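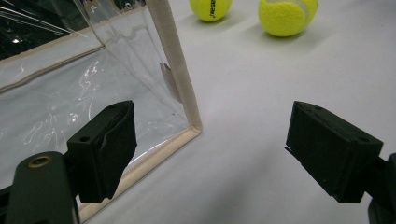
Photo: Paloma Mercado

The clear pouch has crept into every sports cupboard in Hodarport. Kirsty Lamont blames the tennis club, where she has run the junior program for 18 years and lost more balls than she cares to think about.

"A canvas bag goes into the cupboard and it's gone," she says. "You can't tell if it's got balls in it or somebody's old socks. With clear vinyl you look once and shut the door."

The pouches she likes have a fabric binding along the edge. Plain vinyl splits at the seam after a winter in a cold shed, and the binding takes the strain. Beige shows the dirt, but it was the colour the shop had.

Lewis Dunbar sews a version at his kitchen table under the name Tosh. He sold 213 last year, mostly to parents and a couple of schools. He cuts the vinyl with a rotary blade, holds the binding on with clips (pins leave holes for good) and uses a long stitch. Creases come out if the pouch is left flat in a warm room. Ironing it is a mistake he made once.

Tennis balls are an awkward thing to store. They roll off a bench, they pick up dog hair, and they go flat whether you play with them or not. Lamont keeps the newer ones for matches and moves the rest down to practice by February. After that they go to the school, for chair legs.

Dunbar is working on a wider pouch with a flat base. He expects to have it ready for the spring sign-up.

Last updated: February
Contact us | Copyright Stamis Magazine | Back to top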